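Evening Stock Clerk, Part-Time
Cormier Hardware, Vultthorpe

We are looking for a part-time stock clerk to start in February. Shifts run from 4 p.m. to 8 p.m., with one longer shift each month for inventory.

You will unload deliveries, price items, restock the aisles and put returned goods back in their places. You must be able to lift 50 pounds and use a stepladder. Store experience is helpful but not required. We train on the register after 90 days.

Pay is weekly. Staff get a discount on hand tools, paint and garden supplies.

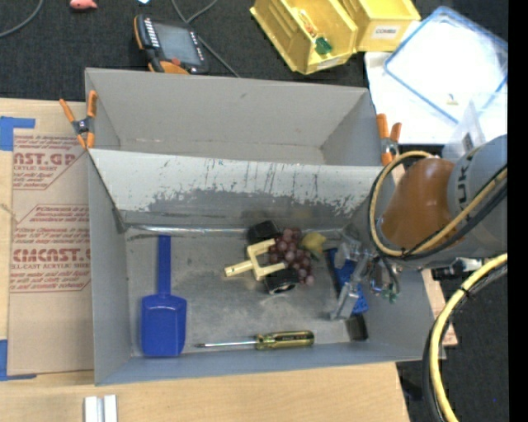 To apply, pick up a form at the front counter or send a short letter to Malou Bjarnason, Cormier Hardware, 241 Brellel Road. Please include a phone number and the evenings you can work. Applicants must be 18 or older.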